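Drestholm Robotics Club: Hand-Held Gripper Guide
Section 4: Your First Two-Hand Session (the plush and basket task) 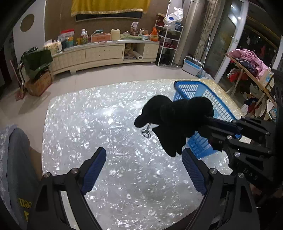 Fig. 4. Plush with key ring, held over the table beside the blue basket.

Okay, if you made it through Section 3, your grippers are screwed together and the pads are on, so now we get to the fun part! I'm Lerato Mthembu and I wrote this section with a lot of help from Unathi Mathebula, who has done more of these sessions than I have and corrected me in red pen the whole way through. If something sounds bossy, that's probably Unathi.

What you need

One pair of hand-held grippers, checked out on the Monday sheet
A table you can reach all the way across from where you sit
A plastic basket with solid sides or lattice sides (both work)
One plush toy, small enough to hold in one gripper
A clear memory card. Our logging program is called Skoron and it will happily start with a full card and then save nothing, so look first.

4.1 Getting the table ready

1. Put the basket near the middle of the table, a little toward your stronger hand. I go with the right.

2. Sit down and reach both grippers out to the basket with your elbows bent. If you have to lean, slide the basket closer.

3. Look at the tabletop from where you're sitting. A glossy one throws the ceiling light right back at you as a bright patch. You can work with that, just don't park the plush in the middle of it for the whole session.

4. Open Skoron, type your initials and the task number (ours is 266), and leave it on the ready screen.

Note: You don't need to clear the whole room. I used to spend ages tidying the shelves behind me and Unathi finally told me to stop and start recording. Clear the table, leave the rest.

4.2 Checking the fingers

5. Squeeze each gripper closed and let it open again, five times. It should feel the same every time. If one finger drags behind the other, check the screws at the joints.

6. Snug up any loose screw with the small driver from the kit. Snug, please, and then stop! We've stripped enough of these.

7. Look at the ribbed pads. The ridges go on the inner faces, where they'll touch the object. If there's fuzz packed in the ridges, brush it out with a dry toothbrush.

CAUTION: Keep your free fingers away from the openings in the linkages when you squeeze. It pinches, and it's a surprisingly mean pinch.

4.3 Picking up the plush

8. Start the recording and hold both grippers open over the table for a slow count of three.

9. Bring one gripper in from the side and close it on a thick part of the plush. Go for the body if you can. Ears, flaps and tails slip, or they fold over and you end up holding a wad of nothing much.

10. Lift straight up until the plush is higher than the basket rim. Keep the other gripper open and waiting, close by.

11. Let any key ring or chain hang free under the plush. Wait for it to stop swinging before you move sideways, and watch that it doesn't hook on the lattice on the way in.

12. Lower the plush into the basket, open the gripper all the way, and back straight out.

13. Take it out again with the other hand and set it on the table. That's one round. A full set is 48 rounds, and yes, you can split it over two visits.

Note: Very dark plush is harder than it looks. On the playback you mostly get an outline and can't tell a paw from a fold. Write "dark object" in the comment box so whoever labels your set (usually me) knows what they're in for.

CAUTION: If you drop the plush, keep recording and pick it up with the gripper. Don't grab it with your hand. If it lands on the floor, stop, put it back on the table, and start a new round.

4.4 Saving your work

14. Press stop, then wait for the green check. On the old Maleo laptop this can take a while and the fan gets loud. Let it finish.

15. Copy the round numbers into the paper log too. Our log is up to entry 3218 now, and it has rescued us more than once when the file names got scrambled.

16. Back the finger screws off a quarter turn if the grippers are going into the case until March, otherwise leave them alone.

Stuck on any of this? Leave a note in the front pocket of the gripper case with your initials and the step number. Opening two-hand files is covered in Section 5.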